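Pamivach (sidewalk navigation method)

Pamivach is a way of teaching a delivery robot to get around town on foot paths, using nothing but simulated streets for practice. I've been keeping this entry up to date for a while, so forgive me if I sound fond of it! The name covers both the training recipe and the little planner that comes out of it.

The practice world is called Sidport -- a made-up town with street corners, crosswalks, shops and one very fussy stone plaza.

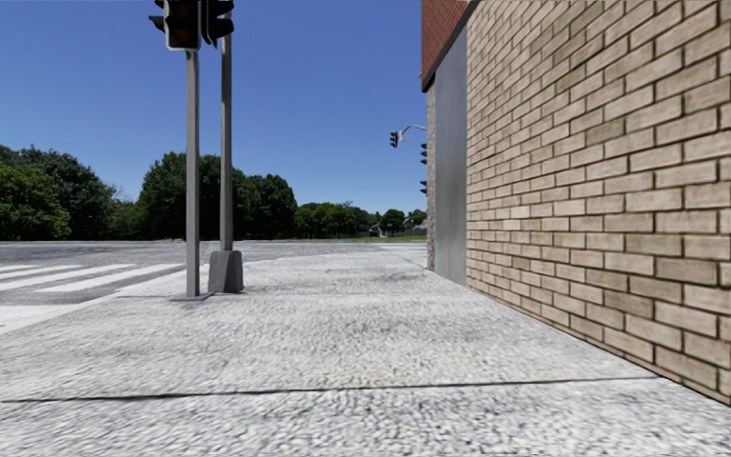
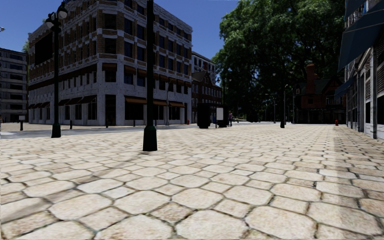
How it works

The planner gets a camera view and a rough goal, and it has to pick a short path to follow. I like that it never sees a full map. Training runs through 3091 short trips, and each one is replayed with the start point nudged a bit, so the robot learns to recover when it drifts toward a curb or a lamp post.

Results

On the Barredo test set (110 routes the planner hadn't met before), it failed 15 times. The older Grostach planner failed 21 times on the same routes. Most of the remaining trouble comes at corners where a wall hides the next street -- it tends to swing wide and then dither.

Open questions

Patterned paving still bothers me. Dark joints between stones can get read as small steps, and the fix we tried in September made the robot too bold near real curbs.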